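Half finished soda bottles in the shared lounge — toss or keep??

kirim_61
ok so third time this month. Somebody leaves a bottle of orange soda out, part drunk, cap screwed on, sits there till who knows when. Do I dump it or not. I do the evening tidy on our floor at Fumesberg and I'm sick of guessing. No name on it ever.

LorraineW
Dump it. If it's not labeled it's trash, that was the deal in October.

arunas_r
No it wasn't. The deal was for the fridge. Lounge was never discussed. I had a full lunch thrown out under "the deal" and still mad

LorraineW
Your lunch was in the fridge Arūnas

arunas_r
with my name on it!!

kirim_61
can we stay on bottles pls

BevWaaka
Put a sticky note on it with the time. Still there next morning, gone. We did that at Wojcik when I worked there and it was fine. Took people a week to get used to it.

kirim_61
who's buying the sticky notes lol. but ok maybe. Do you leave it where it is or move it? I don't love having it next to the plant, last time one got knocked over it went right in the pot

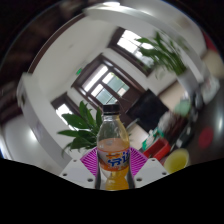
Anyway I'd rather have one spot for strays. A tray on the side shelf or something. Then I'm not walking round with a bottle in each hand asking whose is this.

kylie.t
Tray = science experiment. We had a tray at Grastine. Ended up with 85 things on it, I counted the day we cleared it, mostly drinks and one shoe

BevWaaka
Only if nobody empties it. Note + tray + empty it every morning. Not hard

kylie.t
says the person who doesn't empty it

LorraineW
Still say dump. Sugary stuff brings ants, we had them in spring all along the window side. Cap on or not, there's always a sticky ring under it.

arunas_r
Ants were from the fruit bowl. Different thing. A closed bottle is fine for a day, people go to meetings and come back. I do it all the time

kirim_61
so it's YOURS

arunas_r
Not the orange. I drink water

kylie.t
Whatever you pick, pour it down the sink before it goes in recycling. Somebody keeps tossing them in with an inch left and the bag drips all the way to the elevator. And rinse it, cap back on after. The Borach guys won't take the bag if it's leaking.

LorraineW
^ this. and the sink not the plant. I've seen it done. Plants don't want soda

kirim_61
ok here's what I'm doing. Sticky note w/ time, goes on the shelf tray, I empty the tray when I get in at 8. Anything without a name gets poured out. Fridge rules stay same

arunas_r
8 is early, make it 10

kirim_61
9

arunas_r
fine

LorraineW
I give it two weeks

BevWaaka
I've got a pack of 200 sticky notes in my desk, yellow ones, will drop them by teh kettle tomorow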